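We use cookies to remember your login and show you relevant threads. Accept all | Manage preferences

Laptop lid closing – does mixing in other people's demos help?

ernen_bench
2024-06-29
Right, I promised I'd write this up. The question was whether a policy for shutting a laptop gets better if you train it on our own demos plus a big pile from other labs, or whether you're just feeding it noise. Ours is 106 demos, the pile is 4000. Same network, same number of steps, 40 trials each way, with the laptop turned to a new angle every time.

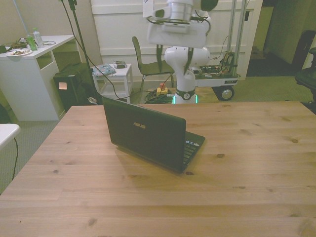

The ASUS on the pine table, with the arm behind it.

Mixed training got the lid fully shut in 31 of the 40. Our own demos alone managed 22. I was expecting a gap but not that one! Most of the misses in the second lot were the fingers coming down short of the lid and closing on thin air.

minditz
Nice, but I don't buy it yet. Same number of steps means your small set got seen loads more times over. That could just be overfitting, and the big pile is doing the job a bit of dropout would do. Did you try stopping early?

ernen_bench
Fair question. I tried three earlier checkpoints and the best one got 24, so a bit of it is what you say, but not all of it. Where the mixed one really pulls ahead is the approach – it gets the gripper over the screen with the fingers open and only then commits.
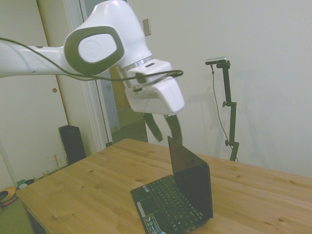

Does the policy know the laptop's angle in advance?
It gets camera images and joint positions and nothing else, so it has to work the angle out for itself.

lidless
31 against 22 on 40 trials each is pretty thin, mate. I'd want to see the same angles used for both before I got excited. Were they?

ernen_bench
They were, I'd marked them out on a printed sheet and went through it in the same order. Ebise Chala scored the runs without knowing which policy was which (and was harsher than I'd have been, two of the "nearly shut" ones went down as fails).

minditz
OK, blind scoring helps. Still think you should cut the pile down to only lids and doors and see what's left. My bet is the rest is dead weight.

ernen_bench
Funny you say that, it's next on the list. Filtering for hinged things leaves 1535 demos. If that scores as well as the full set I'll happily eat my words.
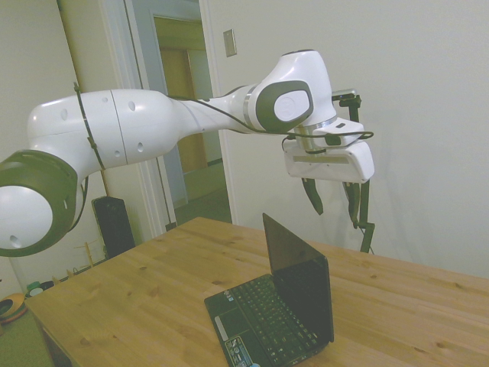
Gripper open above the table, laptop lid still up.

lidless
Put the per-angle numbers up when you've got them? I'd guess the steep angles are where it all goes wrong.

ernen_bench
Will do. Steep ones were worst for both, from memory, but I'll check before I say more. Filtered run is training now.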